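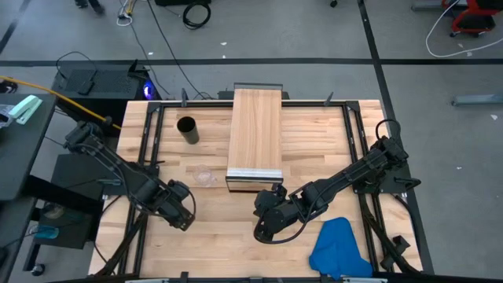

Two-Arm Tabletop Cell — software report
Abilio Cuesta, Montserrat Cabello
29 July 2026

What we set out to do

Get both arms to work over the same table without hitting each other, with the planner choosing which arm goes first. Before this term each arm had its own script and you started them by hand. Fine for one arm. Not fine for two.

Montserrat did perception and the calibration tool. Abilio did the planner and the logger (called Borudard, long story). Control loop is mostly the one we got from last year's group, cleaned up. The whole stack is called Zuvinen in the repo.

Perception

One overhead camera, color only. Segmentation gives a mask per object, then we fit a pose on the table plane. The black cup is easy. Clear plastic cup is the hard one, you get a thin outline against the wood grain and not much else. First version of the mask net kept picking up grain lines as cup edges. We retrained with 200 more labeled frames, mostly the clear cup in different spots, and it got a lot better but still drops out when the cup is close to the board.

The cloth has no pose that makes sense so we only take the mask and the highest-confidence fold as a grasp point. Works OK. Blue against pale wood, so the mask is nearly free.

The metal strip on the board gives a glare patch. We mask it out by hand in the config file. Ugly — should be automatic.

Calibration

Camera to left base, camera to right base, solved seperately. Then a check: both arms touch the same point and we compare. Gap was 9 mm the first time. Turned out one base frame was rotated the wrong way in the URDF, sign error, cost us most of a week. Now the tool refuses to save if the two solutions disagree.

Planning

RRT-Connect per arm, then a time-scaling step. If the paths cross, the arm with lower priority slows down or waits. Priority is just whoever is closer to finishing. We tried planning both arms jointly, 12+ joints in one tree, and it was too slow to be useful.

The board is in the collision model as a box, with its stand. Cups are cylinders with padding. Cables aren't modeled at all. We know. For now there is a joint limit on the wrist that keeps the loops from pulling tight, which also throws away some good grasps.

We ran 1,000 random start/goal pairs in simulation. In 40 of them the planner hit the timeout. Nearly all of those had both grippers near the end of the board, where there isn't much room and each arm waits for the other. Deadlock basically. Fix is a retreat pose: after the second wait the lower-priority arm backs off toward its own base. Merged late, so the 1,000 runs are WITHOUT it.

Logging

Joint states, camera frames and planner events go to one file with one clock. Before this we had three clocks and could not replay anything. Replay was the single most useful thing we built, should of done it first.

Not done

— gripper force is a fixed value, too much for the thin cup
— no replanning if an object moves mid-motion
— glare mask by hand (see above)
— rerun the sim batch with the retreat pose
— unit tests for the time scaling, there are none

Plan for August is the rerun and the replanning. Code is on the zuvinen-main branch, calibration files are in the calib folder, don't edit them by hand.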